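Anime & Manga > Watching Order and Where to Start

Do I need to watch the first season of Flukivus before the new one in September?

Asked by Mwende Barasa
184 views

My cousin and I want to follow one show week by week this fall, and the one we both liked the look of is the new season of Flukivus. The problem is that neither of us has seen the first season. I looked it up and the first season has 11 episodes, and then there are 2 specials and a recap movie, and every list I find puts them in a different order. One list says to skip the specials. Another says the second special is required. A third one says to watch the movie in place of the whole first season.

We both work, so we can manage an episode a night at most, and not every night. I don't mind subtitles, but my cousin prefers a dub if there is one. I have not read the manga and would like to avoid spoilers for it.

So what is the least we can watch and still understand the new season? And is there any point in waiting for the dub?

Edit: I should add that we are fine with slow shows. We watched all of Drastov last year and liked it, including the part on the boat.

3 comments

Jabari Kioko
Just watch the movie. It's the same story and it's shorter. I watched the movie first and I followed everything fine. The first season drags in the middle anyway and the animation in the movie is better because they redid the fight at the dam. The dub is bad, don't bother.

1 comment

Elsa Sjögren: The movie leaves out the sister completely, and she is in the trailer for the new season.

Kerubo Kaijage
Updated August 16, 2020

I would watch the first season and the second special, in that order, and leave the movie for later or never.

The movie was made for people who had already seen the show and wanted a reminder. It covers episodes 1 to 4 in about the first quarter hour, then spends most of its time on the dam and the trial. If you go in cold you will know who wins, but you won't know why Orrin left the survey office or what he promised the ferryman. The new season opens with both of those things. The preview chapter on the official site starts in the survey office, so I think it's safe to say they expect you to remember it.

What I would do with your schedule:

- Episodes 1 to 3. Watch these close together if you can. Episode 1 has a lot of names in it. You don't have to remember all of them, only Orrin, his sister, and the ferryman.

- Episodes 4 to 6. Episode 5 is the one people complain about. It is mostly two people talking on a train. If you liked the boat part of Drastov you will be all right with it. Please don't skip it, the map comes from that conversation.

- Episodes 7 to 11. The trial runs from 8 to 10 and each one ends on a cliffhanger, so keep a free evening for those. Watch past the credits on the last episode. There is a scene there that is easy to miss, and some streaming players jump to the next title before it starts.

- Special 2. It takes place the winter after the trial and it is where the new lead first shows up. Special 1 is a hot springs episode with no plot in it.

About the dub: the first season has one, and I disagree with the answer above. Orrin's English voice is flat in the first two episodes and fine after that. The specials were never dubbed as far as I know, so your cousin will have to read for that one. For the new season, the dub is supposed to run a few weeks behind the subtitled version. If you want to follow it week by week and read what people are saying, I would go with subtitles. If you wait for the dub, stay off the episode threads, because people there don't mark spoilers.

The manga is well ahead of the show. The new season should cover the Dretmont chapters, going by the trailer. I won't say anything else about those.

4 comments

Mwende Barasa: Thank you, this is what I needed. We will start tonight. Is the train episode really that slow?

Kerubo Kaijage: It's slow, but it's only one episode.

Elsa Sjögren: Agree with all of this. I would add that the opening song changes at episode 8 and the new one gives away who is at the trial, so skip it the first time.

Jabari Kioko: I still say the movie is enough. 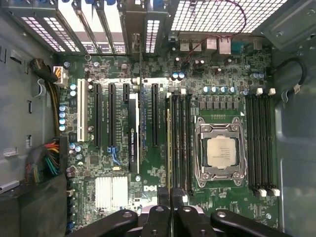

Godfrey Mabula
I can't answer the order question because I dropped it at episode 5, but I can tell you about the discs if you end up wanting them. The Sivakumar box set has the whole first season and both specials, with the dub on the season only. It doesn't have the movie. The booklet has a character chart at the back that spoils the trial, so don't open it until you are done. Look out for the older release with the gray cover. On my copy the subtitles on the second disc run about a second late and there was never a replacement.

If you only plan to watch it once, streaming is cheaper.

2 comments

Kerubo Kaijage: Mine has the late subtitles too. I didn't know that was all of the gray ones.

Godfrey Mabula: I only know about mine and one other person's.

Tags: flukivus, watch order, fall season, sub or dub, beginner

1395 members | Contact the moderators | Terms of use | Back to top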